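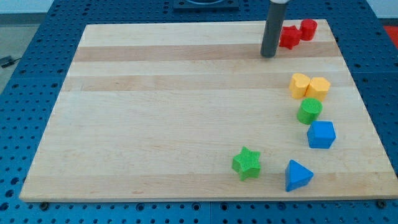
COURSE NOTES | PRAYING THE PSALMS

Session 2: Lament, and Why We Need It

By Marlene Turcotte
May 9, 2021
6 min read

Welcome back! Last session we stayed with the praise psalms, and I loved hearing so many of you read Psalm 100 out loud. Now we turn to the psalms people tend to skip. I've been looking forward to this one more than any other in the course, because lament changed the way I pray, and I'd love for it to do the same for you.

What we mean by lament

A lament is a prayer of complaint spoken to God. There are more of them in the Psalter than any other type of psalm, though scholars disagree on the exact count (it depends on what you do with the mixed ones, such as Psalm 27, which starts out full of confidence and then starts pleading halfway through). Some are the prayer of one person. Others belong to the whole community, like Psalm 44 and Psalm 80, and those were probably used in public worship after a defeat or some other disaster.

Please notice who is being spoken to. Israel grumbled about God in the wilderness, and that went badly. The psalmist takes the same pain and says it to God's face. "How long, O Lord?" is an act of faith, because you don't bother asking that of someone you've stopped believing in!

The usual shape

Most laments have these parts, but don't expect them in a fixed order:

Address: "O Lord," "My God." Often very short.
Complaint: what's wrong, and who is to blame. Enemies, sickness, the writer's own sin, and sometimes God himself.
Request: "Look on me and answer." Usually blunt.
Reasons: why God should act. His name, his past promises, the writer's need.
Trust: often begins with "but."
Vow or praise: "I will sing."

Open your Bible to Psalm 13 and find each part. It's six verses in most English Bibles, so you can do it in one sitting, and it's such a joy to see how much is packed in there. "How long" comes four times in the first two verses. Underline them. Then look at verse five and that wonderful little "but I have trusted."

What happened between verse four and verse five? We don't know. Some teachers think a priest spoke a word of comfort at that point in the service. Others think the act of praying did its own work. I lean toward the second view, but I've changed my mind on it before and may again.

Psalm 88

Now the hard one. Psalm 88 has an address and plenty of complaint, and then it ends in darkness. In Hebrew, the very last word is a word for darkness or a dark place. I taught this psalm at the Zillolcombe retreat one September, and a woman told me afterward that it was the first time she'd heard her own prayers in the Bible. She had been a church member for 40 years.

I still get goosebumps thinking about that. Somebody prayed this and somebody copied it out. Then it went into the book God's people sing from, with no happy verse added at the end.

Read verse one again before you move on. "O Lord God of my salvation." Even here he knows who he's talking to.

Jesus and lament

On the cross Jesus prays the opening of Psalm 22 (Matthew 27:46, Mark 15:34). Read the whole psalm this week, slowly. It's one of the richest passages you'll ever spend time with, and the turn toward praise in verse 22 and onward is breathtaking. Hebrews 2:12 picks up that same verse and puts it in Jesus' mouth, so the early church plainly read past the first line.

To do before Session 3

Read Psalms 3, 13, 22, 42, 43 and 88. Many people think 42 and 43 were once a single psalm. See if you can spot the refrain that ties them together.

Write your own lament, 200 words at most. Use the parts listed earlier, in whatever order they come. You won't have to share it, but a few of you did last year and it was such a rich evening.

Learn Psalm 13 by heart if you can. Any translation is fine.

The Grewal reading on communal laments is optional. It runs to 50 pages, and the first half is the part I'd start with.

Next session: Psalm 51 and the language of confession.

Last updated by Marlene Turcotte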